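Filed under: Home & Gadgets
4 min read

My sister-in-law asked me over dinner when she could buy a robot to do the tidying, and she wasn't kidding (she has 3 boys under ten, so I get it). I told her I'd ask around. That was in November, and I've been asking around ever since, mostly by pestering Yamuna Annamalai, who works on robot arms over in Nokimton and is very patient with people who send her long emails at 11 at night.

So can they do chores yet? Well, sort of! It depends what you call a chore. Yamuna's view is that picking up one thing you've told the machine about, from a table you've cleared for it, in decent light, is pretty much fine now. Put the cup here, put the block there, okay. What she'd really like to see is a robot that can deal with a desk. Just a normal desk, with a mouse and a cord and a bag of odds and ends that somebody meant to sort out before the holidays.

I'd always figured the hard part was the brain. She says plenty of it is the fingers. You and I pick up a computer mouse without thinking, but it's a smooth, rounded lump with no handle, and a two-finger gripper has to come at it from a good angle and squeeze just enough. Too little and it slides away, too much and it squirts out sideways like a bar of soap.

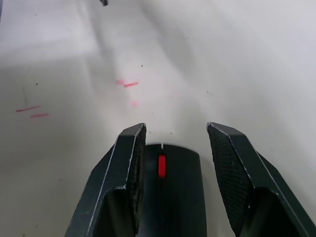
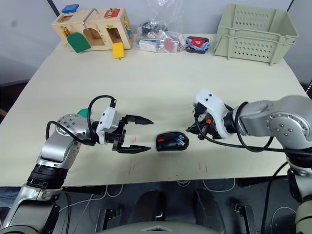

Then there's wear and tear, which I hadn't thought about at all. Grip pads get dusty. Tables get scribbled on. Dewanti Rondonuwu, who runs the packing floor at Vimard and has been sold more than one miracle machine in her time, told me she asks every salesperson the same thing: what does it do on the 300th box, after lunch, when the tape's gone a bit crooked? She had one unit on trial for 8 weeks. It was lovely on mugs and hopeless on anything in a plastic bag, and her crew ended up setting out the bags for it by hand, so they were doing the chore so that the robot could do the chore. She sent it back. She'd try another one, though, and she said so without me asking, which surprised me a little.

My own feeling, after all this nosing about, is that the shop floor gets there well before the living room does. A shop floor can be tidied up to suit the machine. My sister-in-law's living room can't be tidied up to suit anybody. I've told her to keep her money for now and buy a few good bins with lids. She wants me to ask again in spring, and I will, so if any of you have one of these things working at home or in a shop, even for 30 minutes a day, please write in and tell me what it's picking up!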